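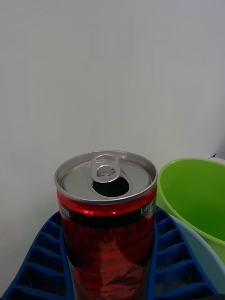

Segundo Dzifa Arthur, a argola deve ficar presa à lata: quem a arranca para juntar em separado perde metal na triagem, porque as peças pequenas caem pelas grelhas do tapete. A observação chegou por escrito depois do último número e obriga a corrigir o que aqui se publicou em maio, quando recomendámos retirar a argola antes de entregar as latas no ponto de recolha do Stiluvum.

Passa a valer o procedimento seguinte para latas de bebida em alumínio.

Esvaziar por completo. Uma lata aberta parece vazia com facilidade, sobretudo quando a abertura é vista de cima e o interior fica escuro. Inverter sobre o lava-loiça e esperar que deixe de pingar. O rebordo interior da tampa retém líquido; inclinar a lata para o lado da abertura resolve a maior parte dos casos. Enxaguar uma vez com água fria. Não é necessário detergente.

Não retirar a argola nem o rebite. A argola pode ficar levantada ou rebatida sobre a tampa, sem diferença para a triagem. A patilha da abertura, empurrada para dentro ao abrir, mantém-se igualmente onde está.

Não tentar remover a tinta nem a impressão do corpo. O verniz e as tintas são eliminados no forno, antes da fusão. Nas latas com manga plástica aplicada por cima do metal, a manga deve ser cortada na vertical com uma tesoura e colocada no contentor das embalagens de plástico. Para distinguir, passa-se a unha junto ao gargalo: a manga tem aresta, a impressão direta não tem.

Não espalmar. A máquina Trameseck instalada na entrada lateral reconhece as latas pela forma e pelo código de barras, e devolve as que chegam deformadas. As latas já espalmadas podem ser entregues no saco aberto ao lado da máquina, que segue para a triagem manual.

Verificar o metal quando houver dúvida. O íman pendurado junto à bancada serve para isso. O alumínio não é atraído; se a lata pegar, é de aço e vai para o saco cinzento. Nas latas importadas convém fazer o teste, mesmo quando a marca é conhecida, porque a mesma bebida pode ser enchida em materiais diferentes conforme a origem.

Quantidades: o saco de alumínio leva 100 latas inteiras e deve ser fechado nesse número, sem comprimir. Na última recolha saíram 766 latas, das quais 21 foram rejeitadas, quase todas por conterem líquido. Três sacos tiveram de ser lavados. A próxima recolha é feita no sábado, 22 de novembro, e as entregas fecham na véspera ao fim da tarde.

O quadro com os códigos de materiais, afixado por Hongjun Yao na porta do armazém, já foi atualizado. A versão antiga, com o cabeçalho Plilletell, deve ser retirada dos pisos onde ainda se encontre.

Comentários

Fernanda Salgado
E as latas de conserva com argola? A tampa sai inteira e corta. Meto-a dentro da lata?

Hongjun Yao
Fernanda, sim, dentro da lata, e aperta-se um pouco a boca para não sair. Nesse caso vai para o saco, não para a máquina. Íman primeiro, há das duas.

Chenxi Zhong
Na semana passada a máquina devolveu-me latas em bom estado. O código de barras estava molhado. Limpei com um pano e aceitou.

Jianhua Wan
O íman da bancada desapareceu outra vez.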